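The Long Hem

Why the small-town alterations shop is hanging on, one curtain at a time

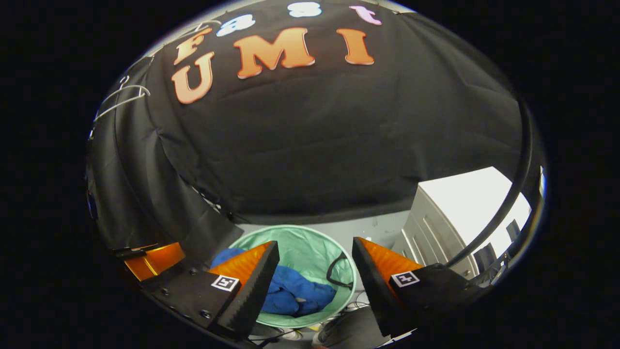 Grunstead had four tailors once. Now it has one and a half - Taner Sezer, full time, and Gwion Foulkes, who does zips on Saturdays when his knees let him. Between them they get through 30 jobs a week. Trousers mostly. Cuffs, waistbands, a wedding dress in February that nearly finished them both. Nobody trains for this work anymore, or that's the line you hear. Sezer doesn't buy it. He has two people asking to learn and no room to seat them. Space is the problem, always has been, so things go up on the walls. Wire hangers hooked on to black cloth, orange letters pinned up high, whatever will hold. Floor is for machines.

The rent went up in the spring. 2,000 a month, for a front room and a sink. Foulkes thought that was the end of it. Then the curtains came. A hotel out at Osby wanted blackout linings, every room, and the big firm they'd asked first quoted a wait of 20 weeks. Sezer said he could start Tuesday. He had no idea how, he says now. Borrowed a long table, slept badly, got it done.

Curtains are dull work. Straight lines, miles of them. Heavy too - you don't lift a lined drape so much as wrestle it. But they pay, and they pay on time, wich trousers never have.

Marius Marinescu runs the dry cleaner's two doors down and sends over anything with a split seam. He takes no cut. In return Sezer presses nothing, ever, even when asked nicely. That's the whole arrangement, never written down.

What does a hem cost? Less than it should. Sezer put his prices up by a pound last year and lost one customer, who came back with with a coat in the fall. Lining gone at both sleeves. He did it while she waited.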